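Open Day at the Wakenell Mattress and Bedding Works

The Wakenell works opens its doors to visitors every May. I took the morning tour, which starts at the Clolow Street gate and lasts two hours. Parking is free but fills up early.

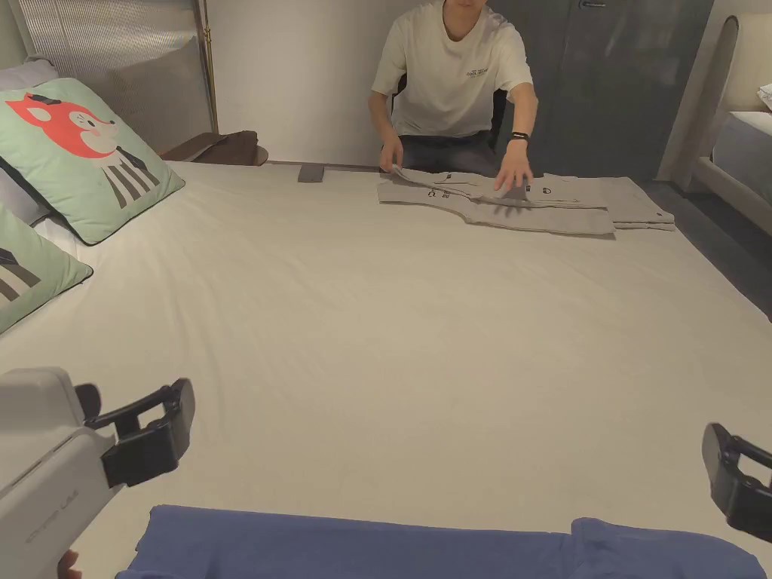
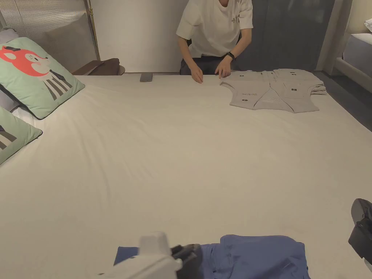
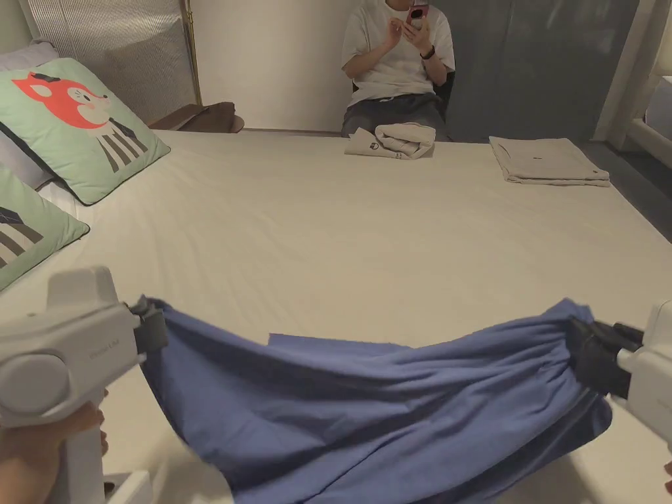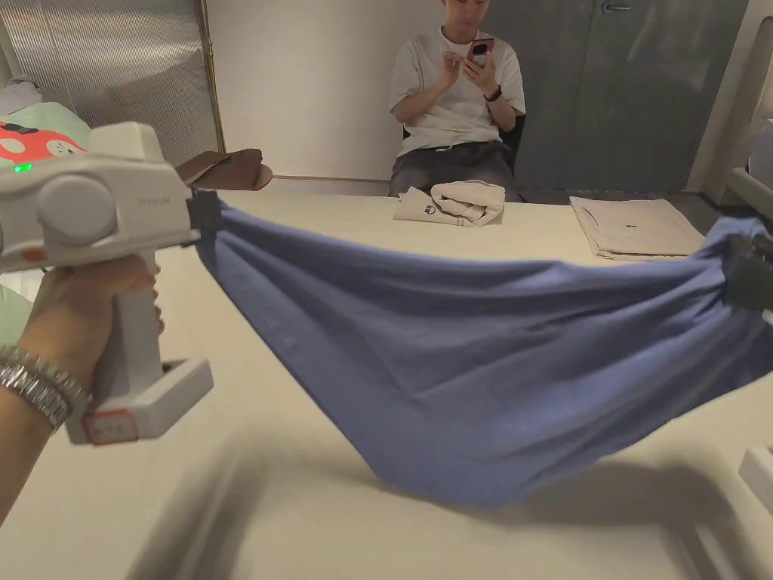
The tour begins in the spring hall, where wire comes in on large coils and is wound, cut and heated. A standard queen model, the Yeoman, has 1,445 springs, and the firmer version has 1,462. The extra ones go in a band under the hips. After that you walk through the foam store and on to the quilting room, which is the loudest part of the building, so take the earplugs they hand out at the door. Sheets and covers are sewn upstairs. The guide spent a long time on fit, and a wide bed with a smooth, pale sheet like the ones in the pictures is what they aim for. Corner pockets are cut deeper than they were in the past because mattresses have gotten thicker.

The plant employs 184 people, and 42 of them work in sewing. Training for a tape-edge operator takes more than a year. We watched one close a mattress all the way around without stopping, turning it on an air table with one hand.

The test room was the last stop. A heavy roller goes back and forth over a mattress for days, and then the height is measured again. The Baltovar crib line is tested in a separate room that was closed to visitors.

The factory shop sells seconds at a discount. Pillows were gone by noon. There is a small cafe by the exit with soup and sandwiches, cash only.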